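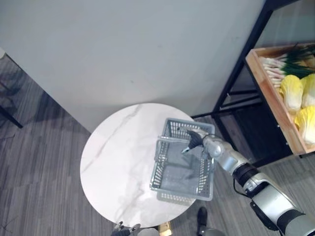 The basket stayed on the round table until the bell rang. Those were the rules at the practice shop. You waited by the wall, you thought about your list, and you did not pick anything up early.

My list had four lines on it: beans, peppers, carrots, one lemon. I had 25 tokens to spend. Droltel, the company that ran the place, gave everyone the same amount in the same brown envelope. I had not bought groceries for myself since the accident, and before that I had mostly bought frozen dinners.

The woman at the desk told me the list was easy. She said the hard part came later, in a real store, with people behind you. Then she gave me a leaflet to read while I waited.

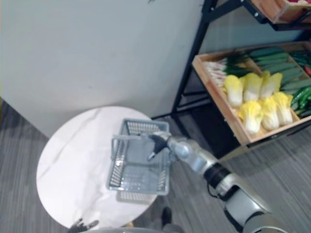
Pukau Return to Home Team

The leaflet said that a basket should be lifted by its handle and set down level. It said that 268 people had finished the course. It did not say how many had started. I folded it in half and put it in my coat.

When the bell rang I went to the produce first. I picked up a pepper and put it back. I picked up the same pepper again and kept it. My hand hurt, but less than it had at breakfast.

My sister had asked me to write to her after the first visit, so I began a letter in my head while I shopped. I wrote it down that evening at the kitchen table.
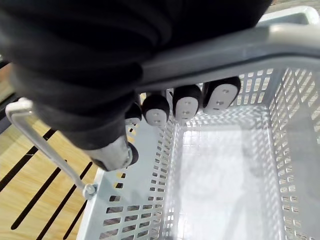 Charbonneau, November

I went to the shop today. The baskets are gray plastic with little openings all down the sides, like the one Mom kept her clothespins in. You hold on to the rim when you want to turn it. I paid 19 tokens and had six left over, and the woman said I could keep them for next time.

Nothing in the shop can be eaten. I knew that going in, but I still smelled the lemon.
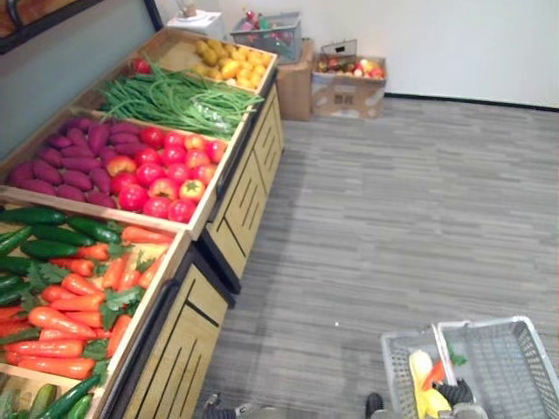
I didn't mail the letter right away. The next morning I walked down to Wula Street, where the real market is, and bought a bag of carrots and one lemon. There were two people behind me in line. The carrots were heavier than I expected, so I changed hands at the corner and carried them home.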